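About Us

Hello, and come in! I'm Nest Gwynne, and together with Ebere Tijani I run Gruvetti, a small Bible reading school that meets in a former shoe shop with very good windows. Most people find this page because a friend has sent them one of our reading sheets and they want to know who on earth is behind it. So, it's us.

I should say first that we aren't a church and we don't want to be one. Plenty of our readers belong to churches (Ebere is a Methodist, I was brought up chapel and now sit at the back of an Anglican evensong when I can) and plenty don't belong anywhere. What we do is read. We take one book of the Bible, we go through it slowly and out loud, and we talk about what we've heard. A term on Ruth, a term on James, nearly a whole year on Isaiah, which I would do again tomorrow.

It started with an argument about Jonah. Ebere and I were both on a day course where the speaker dashed through all four chapters before the coffee break, and I turned to the woman next to me and said, a bit too loudly, that he'd missed out the worm. She said the worm was the best part. We went and had our sandwiches on a wall and read the last chapter to each other, and we disagreed about nearly every verse of it. I think Jonah is sulking. Ebere thinks he is grieving. We've had that conversation many times since and I'm no nearer to winning it.

We ran our first course that November with 2 tables pushed together and a borrowed kettle. Now there are 32 seats, and on a Jonah night they're all taken. Yes, we still do Jonah. 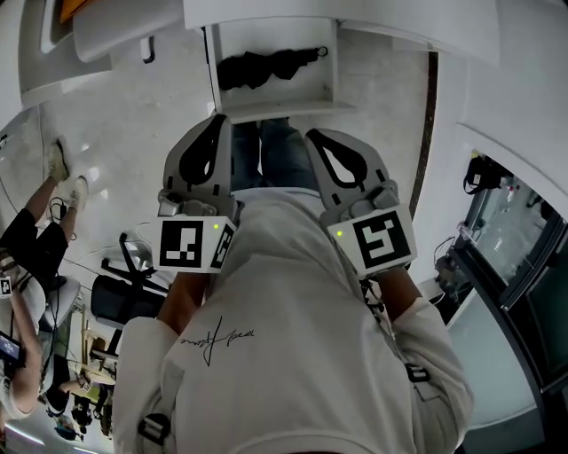

How we read

Every session begins with the passage read aloud twice, by two different people, from two different translations. We don't say much in between. You would be surprised how often the whole evening comes out of one small word that changed from the first reading to the second. We lost an hour once to whether Martha was "distracted" or "cumbered", and I loved every minute of it.

After that it's open. You can ask anything, and you can pass. We do have someone at each table who has prepared the chapter properly, looked at the Hebrew or Greek where it matters, and read a commentary or two, but they're told to hold back for the first half. Ebere trains our table leaders and she is much stricter about this than I am. I tend to jump in. I've been spoken to.

We don't set homework. We do send out a reading sheet, one side of paper, with the passage, a bit of background and a couple of questions that we haven't made up our minds about ourselves.

What we teach

There are three strands at the moment, and you can start with whichever you fancy.

Grultetti is our beginners' course. It's meant for people who have never opened a Bible, or who opened one at Leviticus and closed it again. We do Genesis 37 to 50 (Joseph, the brothers, the coat, all that weeping) and then the Gospel of Mark straight through.

Hetico is the slow one. One book, one term, for people who like to linger. We've just finished Philippians, and the next is Ecclesiastes, which Ebere chose and I'm rather nervous about.

Xia is our language group. You learn the Hebrew alphabet, then enough grammar to get through Psalm 23 with a dictionary and some patience. It's hard going in the middle and people do grumble, but the evening when the whole group reads the psalm together is my favourite of the year.

The library

We have 700 books on the back shelves, nearly all of them given to us, and you can borrow any of them. Commentaries, sermons, a run of old hymnals, quite a lot of novels that found their way in. Write your name in the green notebook. If you've had our second volume on Luke since the spring, please bring it back!

Money

Courses are pay what you can, and that includes nothing. The rent is covered by a handful of regular givers and by the autumn book sale, which brought in £3000 last time and cleared my hallway.

Coming along

You don't have to book for a first visit. Ring the bell, as the door sticks, and sit wherever you like. We've a ramp at the side entrance and large print copies of every sheet. Tea is at half past eight, with Ebere's ginger cake if she's had a free afternoon.

If you'd rather talk to one of us first, use the contact form and say whether you'd like a phone call or an email. I answer most of them, usually in the evening and usually at too much length.

Nest

Page last updated Thursday, June 27, 2024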